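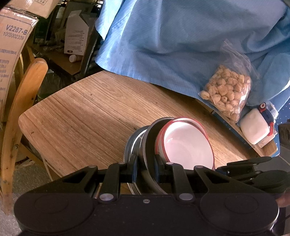
Fermenting Vegetables at Home: notes for the Merrick library talk
12/6/06

Opening (keep it short, people want to taste things)

Hi everyone, thanks for coming out. I'm going to talk about sauerkraut first, then brine pickles, then your questions. Tasting plates go around after the kraut part. If you have to leave early, grab a handout by the door, the salt chart is on the back.

How I got started. My neighbor Norbert Michalík brought over a jar of his kraut in July, and I ate the whole thing standing up in the kitchen! I'd only ever had the canned kind and this was crunchy and sour and alive. I begged him for the method and he laughed at me, because the method is cabbage and salt.

Ask: who has made kraut before? Who tried it and threw it out? (Be nice to the second group, I was in it.)

What's going on in the jar

The good bacteria are already on the cabbage leaves. Salt holds back the ones we don't want and gives the sour-makers time to take over. They make lactic acid, the acid keeps the cabbage, and that's how people got through winters before refrigerators.
Vinegar pickles are a different animal. Tasty, but no fermenting going on. Someone always asks, so say it now.

Don't promise health miracles. I can say that I like how I feel when I eat it with supper, and leave it there. Anyone on a low-salt diet should talk to their doctor.

Basic kraut (go slow, people write this down)

Weigh the cabbage after you trim it. 2 percent salt by weight, so 10 grams for 500 grams of cabbage. Plain salt with no iodine. If you don't own a kitchen scale, please get one before you get a fancy crock.

Slice it thin, salt it, walk away for a bit, then squeeze with your hands until you have a real puddle. Pack it tight. Everything has to stay under the liquid, and I'll say this again at the end. Save an outer leaf to tuck over the top.

Lid on loosely, or burp it daily. Put a plate underneath, mine always leaks. Start tasting at 7 days. I like it closer to three weeks, my sister likes it young. Then into the fridge.

Pass the plates here. Plain one first, then the caraway, then the beet (napkins!!).

What can go wrong

Flat white film on top: usually kahm yeast, skim it off. Fuzzy, or pink, or black: throw it out, the whole jar. Cloudy brine is normal. Soft kraut means the room was too warm or there wasn't enough salt. If it smells rotten, trust your nose.

Brine pickles

Only if there's time. Small firm cucumbers, cut off the blossom end, garlic, dill, a grape leaf for crunch. Ariel Barredo puts in a hot pepper and hers are better than mine, so ask her, she's in the second row.

Wrap-up

UNDER THE LIQUID. Cabbages are cheap right now, make one this weekend! Sign-up sheet for the Horneck potluck is by the coffee. Get the plates back.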